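Flirow TP-3 Thermal Paste, 3026 series

Sold by Plevier Parts, Breltbridge. Ships same day if ordered before 2 p.m.

Gray non-conductive paste for desktop processors, small servers, older graphics cards. Medium thick. Spreads fine at room temp, gets stiff in a cold garage so bring it inside first. Comes with a plastic spatula and two wipes. Wipes are small, buy extra.

We went back to the TP-3 in May after trying the cheaper Sengar tube for a while. Sengar is ok. Cap cracks though, and then the whole tube drys out in the drawer. The TP-3 cap screws on.

Good for: first builds, repastes, refurb work where you open a lot of cases in one day.
Not for: laptops with bare dies under constant load. Get the pads.

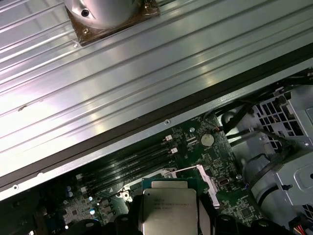 Volker Hamann: Used this on six old office towers. Temps came down on all of them, the worst one by a lot. Would like a bigger tube, I ran out on the last machine and had to wait for the mail.

Bigger tube is in stock now, see sizes. Same paste, same batch numbers.

How much to use
One blob, pea size, middle of the heat spreader. Cooler straight down, tighten in a cross pattern. No need to spread it unless the chip is a long one. Too much just squeezes out the sides and you get to clean the socket frame.

Old paste off first. Isopropyl, lint free cloth, let it dry. Paper towel leaves fuzz. If the old stuff is baked on, leave a wet wipe on it a few minutes, don't scrape with metal.

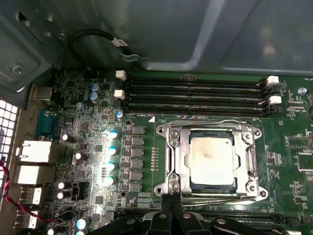 Sizes and stock
Small tube, item 100. In stock.
Large tube, item 300. In stock, limit five per order.
Workshop jar, item 342. Back order, next delivery not confirmed yet.

Shipping and returns
Sealed tubes can come back within the month. Opened ones no, sorry. Jar ships in its own box so it may arrive seperately from the rest of your order.

Storage
Cap on, upright, out of the sun. If a little clear oil comes out first, squeeze it onto a scrap of cardboard till it runs gray.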